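Simulation-first purchasing

Simulation-first purchasing is a way of planning a robot budget in which the work is tried in a rendered model before any equipment is ordered. The term is mostly used for two-arm kitchen cells.
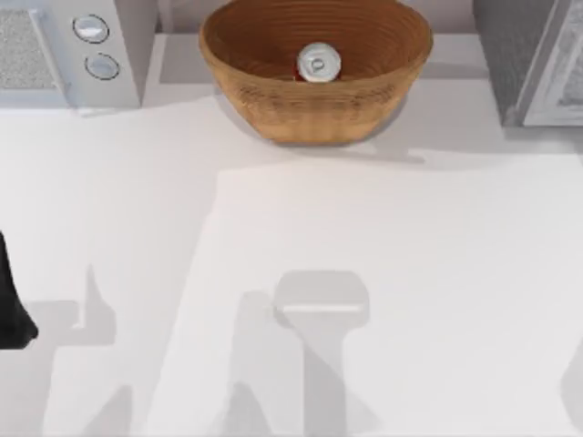

Rendered counter from overhead, with a can in a woven bowl.

Origin

The method was described by Kauko Koskela for the Dridevov test kitchen. His first plan had 39 items, and many of them -- spare fingers, extra mounts -- were removed before the order in March.
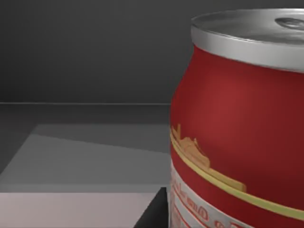
Simulated drink can at close range.

Budget lines

A plan usually separates arms, grippers, cameras, computing and installation. Grippers are budgeted apart from the arms, as fingers wear sooner and are often changed for another shape.

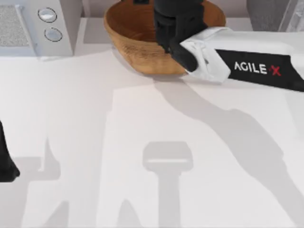

Reach is checked for each arm on its own, and then for both together. At Dridevov this check took nearly 400 hours of computing, which was charged to the planning budget.

Limits

Morag Buchanan has written that rendered trials give a poor estimate of service cost.

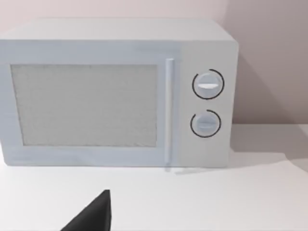
She advises buyers to keep a separate reserve for doors, handles and knobs, where small differences from the model may require new fingers.

See also: Tosh costing sheet; Skarkcombe cell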